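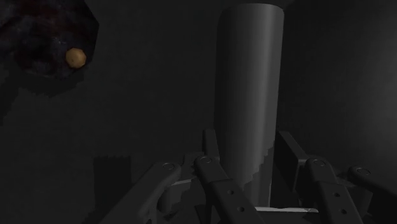

Right, week two of me trying to decide which hand goes on the arm. I've got three candidates loaded in the simulator: a plain two-jaw (the Zarken), a three-finger thing I've nicknamed the Tulip, and the big many-jointed one from Kurovholm. Thread, because my other half has stopped listening.

The test is the same for all three. Come down from above, close on a tall smooth cylinder, lift, hold, tilt, put it back. 40 goes each, with the starting position nudged a bit every time so none of them can get lucky.

Zarken first. Dull as anything and I love it. It missed twice, both when the cylinder started right out at the end of the nudge range. The rest were fine until the tilt, and then the cylinder swings between the jaws like a pub sign. Two flat pads on a round thing, what did I expect.

Tulip was better on the tilt, worse on the approach. The third finger comes in from behind and if you're even slightly off it clips the cylinder on the way down and over it goes. I spent most of Wednesday watching a grey cylinder fall over in slow motion.

Now the Kurovholm hand. Gorgeous. Also a complete pain! So many joints that my first controller just had every finger close at the same speed until it felt something, and whichever one touched first shoved the cylinder into the others. Sometimes that worked. Mostly it looked like somebody trying to catch soap.

Yaw Dogbe (who has done this for years and is far too patient with me) told me to stop closing them all together. Get two opposite fingers lightly on, wait, then bring the rest in. Changed about six lines. Night and day.

Someone asked about contact settings. Friction is the same for every hand, and I've left the fingertips hard on all three, no squishy pads. I know the real Kurovholm ones can be had with rubber tips. I'm saving that for another round or I'll never finish this one.

Camera moan. I started with the view down low, near the knuckles, so I could watch the contacts. Lovely for seeing what the fingers are up to, rubbish for judging whether the cylinder is straight. Benito Iglesias suggested running a side view as well and he's right, although my laptop now sounds like a hairdryer.

Also the shadows! I've got them on the cheap setting, so they come out in great big steps like a staircase. Doesn't touch the physics at all, but I did lose half an hour convinced one was a dent in my cylinder. Turned them up, frame rate fell through the floor, turned them back down.

Controllers, for those who like that sort of thing. Plain position control: fast, brutal, squeezes too hard. Force limit on each joint: much nicer but it dithers. What I've ended up with is position control until first touch and then the force limit takes over. Update loop at 575 a second, and below that the Kurovholm fingers start to buzz.

Milagros Campos wants to know why I don't just buy the two-jaw and get on with my life. Fair. If all I ever picked up was boxes I would! But the Flutedon job is bottles and tubes, and they have to be tipped.

Next up: same test, thinner cylinder, then something with a lumpy outline. 30 goes each this time, I want my evenings back. If anyone's got a decent grasp score that isn't just "did it drop", please send it over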